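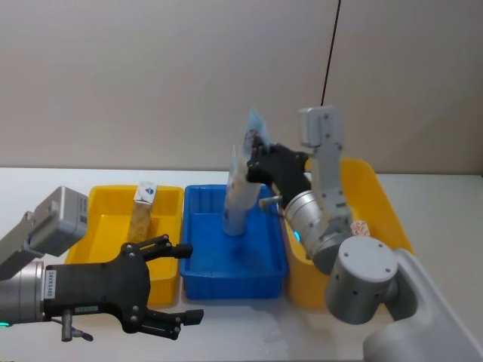
Yellow, blue, yellow: bins on the white table

Sorting pantry packages into open bins: how do you keep them upright?
Asked Jun 1, 2020

Hello everyone! I moved to Brernau in April and the kitchen came with one very deep pantry shelf, so I'm trying to get all our dry food into shallow plastic bins before anything goes back in. I love the colors, and they wipe down easily, but tall narrow packages (oats, granola and the like) want to lean as soon as they have a bin to themselves. Do I need taller bins, or am I sorting it wrong? I'd also love to know if you go by color or just by whatever fits. Sorry this is so long, I've been at it all morning and have opinions about cereal now.

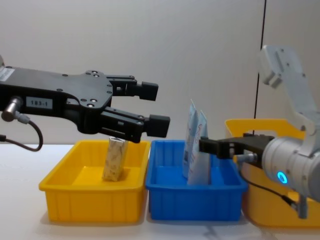 My other worry is mixing shapes. A small carton will stand on its own more or less, but soft packets lean on each other, and I can't decide if that's fine or if I should be putting something between them. We have 2 shelves to fill in the end, so I'd like to get it right before I buy more.

Answer 1
Welcome to the neighborhood! I wouldn't buy taller bins, you'd lose sight of everything at the back. Fill the ones you have a bit more, and let the packages hold each other up. Leaning is fine as long as nothing is open. For an opened bag of oats I fold the top down twice and clip it, and then it's short enough to behave. If one really must stand alone, push it into a corner so it has two walls to rest against. I do yellow for breakfast and blue for baking, and my family mostly respects it, bless them.

Answer 2
jars

Answer 3
Seconding the corner idea. I got some little dividers from Warkano that I cut down with scissors, and they're fine, a bit flimsy. A folded piece of cardboard did the same job for me for a year. Put the heavy stuff in first.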